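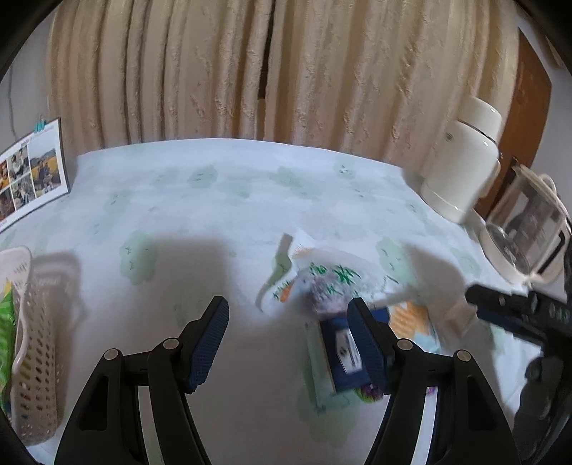
Hsiu-ying Kan

Snack Table, August

Snack swap time again at Petek! I love this table — the wrappers, the little packets, that white cloth with its pale green patches.

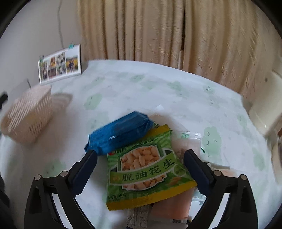 Peanuts are my weakness, and I'd eat them every afternoon if I could. The green-and-yellow bag of 脆油花生 (crispy oil peanuts) is just 15g, so please, somebody bring more!

Print this page | E-mail this page

Comments

Borislav Petkov: Save me the peanuts!

Jui-lin Yang: Yum — count me in.

Recent galleries
Tea Morning at Sernberg
Tristiscombe Picnic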